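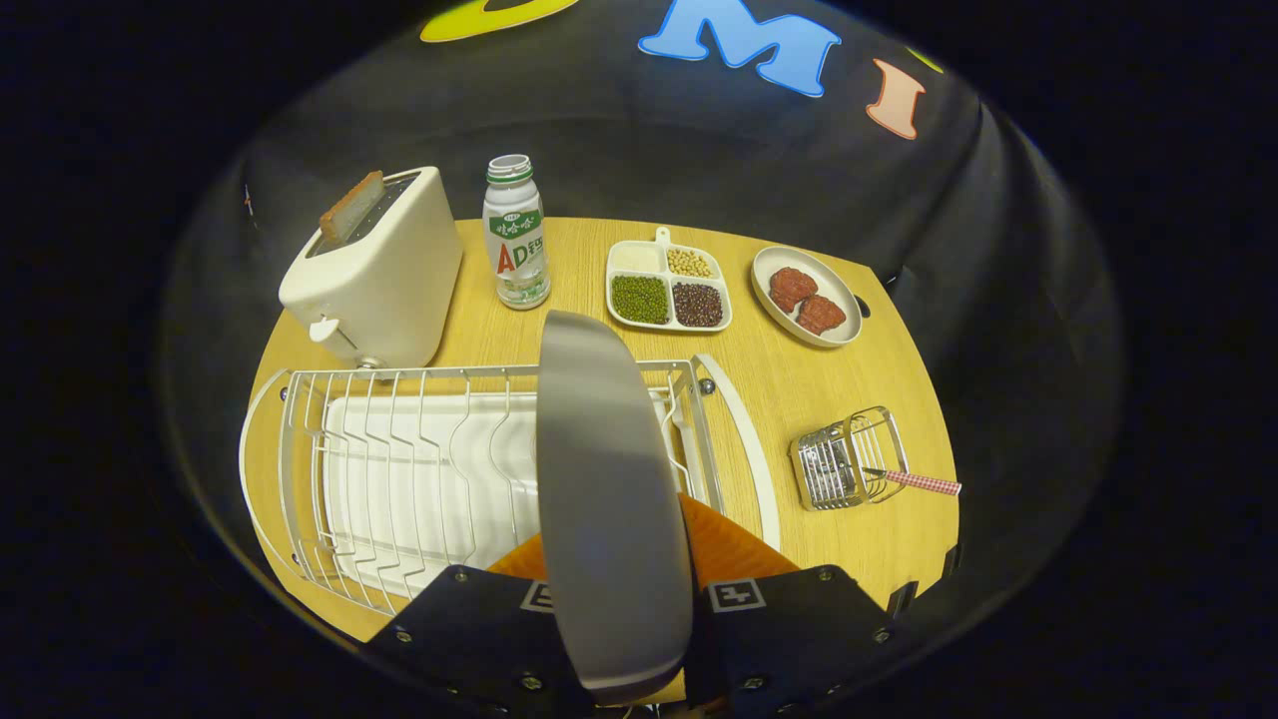 How many demonstrations does one task need before training?
Plan on 198 accepted episodes for a single placing task such as putting a pan in a dish rack. Tasks with two or more stages usually need more.

4.2 Recording a set

Before you start, charge the Ollenix hand unit and check that the storage card has at least 30 minutes of free recording time.

1. Wipe both finger markers with a dry cloth. A smudged marker gives wrong values for the finger opening.
2. Lay out the objects. Keep the large items (rack, toaster) in the work area for the whole set.
3. Record the mapping pass. Hold the unit at chest height and move it slowly from one side of the table to the other.
4. Record the gripper calibration pass. Open and close the fingers fully five times.
5. Press the side button. Wait 2 seconds before moving.
6. Carry out the task at a normal pace. Keep your free hand out of view.
7. Release the object, back away, and press the side button again.

Note: Start each episode from a different height and angle. A set recorded from one starting pose will train poorly.

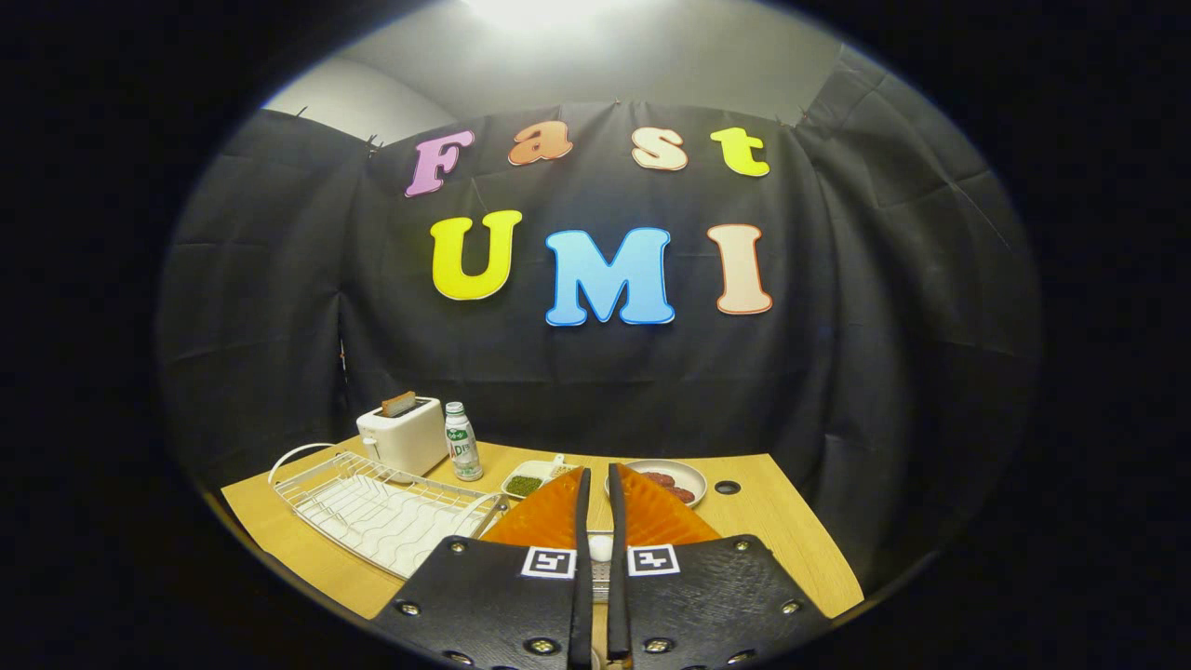
8. Move the small items to new positions after every ten episodes. Plates and trays can trade places. Do not stack them.
9. When the set is finished, connect the unit and open Motine. Select Import, then Check Tracking.
10. Delete any episode marked red. Episodes marked yellow can be kept if the gap in tracking is shorter than 800 ms.

Caution: Do not close the fingers on a knife blade. Cuts in the soft fingers cannot be repaired. Order replacement fingers from Rathjen and repeat step 4 after fitting them.

Caution: Do not change the lens setting partway through a set. Motine reads it once, from the mapping pass.

Note: If almost 30 episodes in one set come back red, record the mapping pass again under the same lighting and run Check Tracking a second time. For export to the Dorkideo trainer, see section 4.3.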